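How to fix a doorbell that only works when it feels like it

We use cookies to remember your preferences and to see which pages people read. By carrying on you accept this. Manage settings.

A wired doorbell has one job and very few parts to do it with, so you would think it had little scope for temperament. Mine rang for the postman and for the wind, and stayed silent for my mother-in-law, which caused a certain amount of talk.

If yours has started picking its visitors, the trouble is usually in the button. It lives outdoors and gets jabbed by strangers. The chime, meanwhile, sits in a warm hallway doing nothing much, and gets all the blame.

You will need a small screwdriver, some fine sandpaper, a cotton bud and a short bit of wire with both ends bare. You'll also need someone to stand in the hall and shout. Mine was on loan until lunch.

Turn the power off at the fuse box first. The wires at the button on most older bells carry only a low voltage, but the transformer feeding them is on the mains, and you don't know what the last owner got up to. If you find thick cable, or anything scorched, stop there and ring an electrician.

Undo the button from the wall. There should be two wires behind it, one on each screw. Give each a gentle tug. If one comes away in your hand, congratulations, you have found the fault and can be smug by eleven o'clock.

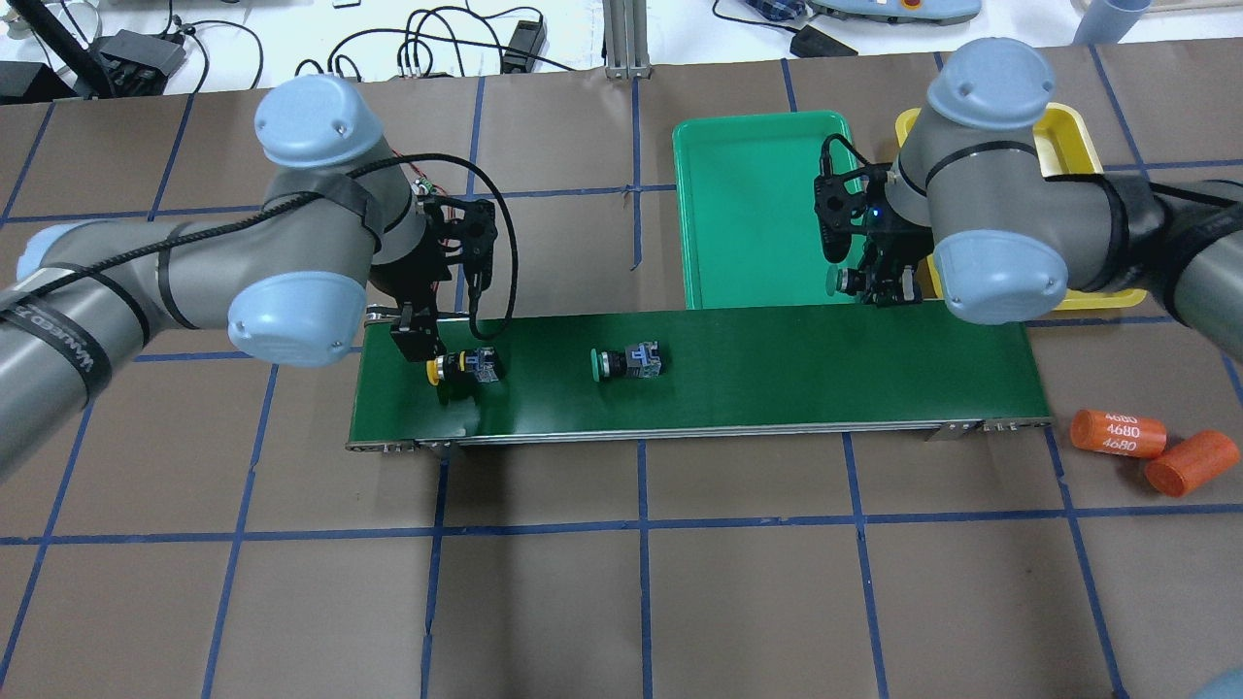 Svenja Haslinger wrote in to say that I skip too quickly over the wires themselves. On her bell in Istville both were tight on their screws, but one had snapped inside its covering a thumb's length further back, and she cleaned a perfectly good button twice before she thought to bend the wire and feel it give.

Fair enough. Bend the wires. If one feels floppy in the middle, cut it back to sound copper, strip the end and refit it. Hooking it clockwise round the screw helps, as it then pulls in when you tighten instead of squirming out.

If the wires are sound, open the button. Inside you'll find two strips of metal that touch when pressed, or ought to. Rub both with the sandpaper until they shine, wipe away the dust with the cotton bud, and evict the spider. There is always a spider. If the strips no longer meet, bend one up very slightly. Very slightly means less than you are about to.

Now for the test. With the power back on, and only if you are sure these are the low-voltage wires, touch your bit of wire across the two screws for a second. If the chime sounds, the button is done for and a new one costs less than lunch. If it doesn't, the fault is further in, at the chime or the transformer, and the transformer is a job for a professional.

Put it all back with the power off. A smear of petroleum jelly round the rim keeps some of the rain out. I did mine one Sunday in February, in sleet, and it has rung for everyone ever since, including a man selling gutters.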